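The big gray bin gets its day

I have been putting off the catch-all bin since October, and this weekend I finally tipped my whole mood toward it and got going! 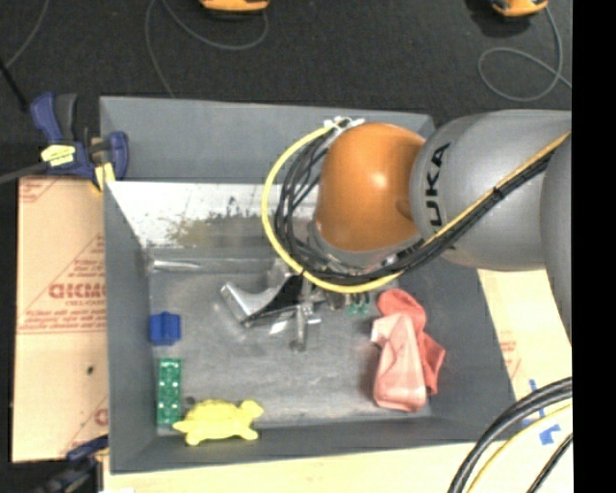
If you have ever kept one bin for everything that has no home, you know how it goes. A cloth lands in it, then a block, then something small and green that you swear you'll deal with later, and before long you are buying a second roll of tape when you already own one. I love a bin with high sides and a flat bottom for exactly this job (baskets snag everything), but it does need emptying now and then.

My method comes from my friend Mimoza Karagiannis, and it is so simple I was a little annoyed I hadn't thought of it. You go after the soft things first. Cloths, socks, scarves, anything that crumples, because they spread out and hide whatever is under them. Shake each one, fold it in half and then in half again, and stack it outside the bin. Then come the small hard things, one at a time. No scooping! Scooping is how I ended up with a jar of mixed bits that I carried through 2 apartments.

After that I sort into 3 piles – keep here, goes to another room, goes to somebody else. The blocks in our house are forever wandering, so they get a shoebox of their own with the lid left off. Béla Hegyi, next door, takes the odd ones for his grandkids and is always so pleased with them.

Scuffs on the bottom of a bin don't bother me one bit. I did try scrubbing an old bin once with baking soda and a lot of optimism, and got a sore wrist and the same scuffs. A wipe with a damp cloth is plenty, and then leave it upside down on a towel overnight.

Next up is the hall closet, which has 36 hangers in it and four coats. If you have a good use for spare hangers, please leave me a comment – I'm all ears!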